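Weight, Carrying Distance and Shoulder Load in Student Bags
Project report, second draft
30 Sep 2026

1. Background

Students at the Dadside campus carry their belongings between buildings several times a day. The lockers in the Aoki building were removed in July, and the nearest remaining storage is 400 meters from the main lecture rooms. This project set out to measure how much weight students carry and how the load is split between books, electronics and everything else.

2. Method

We weighed the bags of 35 students at the entrance to the Aoki building. Each bag was hung from a Prondar luggage scale, read twice, and the two readings averaged. If the readings differed by more than 0.1 kg, the bag was weighed a third time and the outlying value dropped. Owners were then asked to take out books and paper, and the bag was weighed again. The same was done for laptops and chargers.

Body weight was self-reported. We did not check it, and this is the largest source of error in the load ratios given below.

Strap length was measured from the top seam to the buckle with a tape. Bags with a single strap were recorded but left out of the strap comparison.

3. Results

The mean bag weight was 5 kg. The heaviest bag was more than twice that and belonged to a student carrying sports equipment. Paper and books made up around 19 percent of the total, which was lower than we expected. Electronics were the largest group in most bags, and water bottles came second.

Load ratios were below the commonly quoted 10 percent limit for most of the group. The exceptions were mainly students who commute by train and do not return home during the day.

Strap length showed no clear link with reported shoulder pain. Students who wore both straps reported less pain than those who wore one - but the second group was small, and we do not treat the difference as reliable.
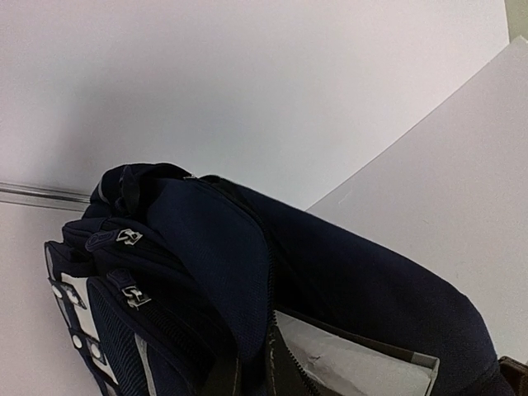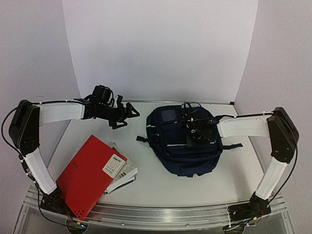

4. Limits of the study

All bags were weighed in the morning. Afternoon loads may be different, as bottles are emptied and library books are added. The sample came from one entrance only, so students who use the Burnine side of campus are missing.

5. Further work

A repeat with afternoon readings is planned. The scale should also be checked against a known mass before each session - we did this only at the start. The raw readings are in Appendix A, and the question sheet is in Appendix B.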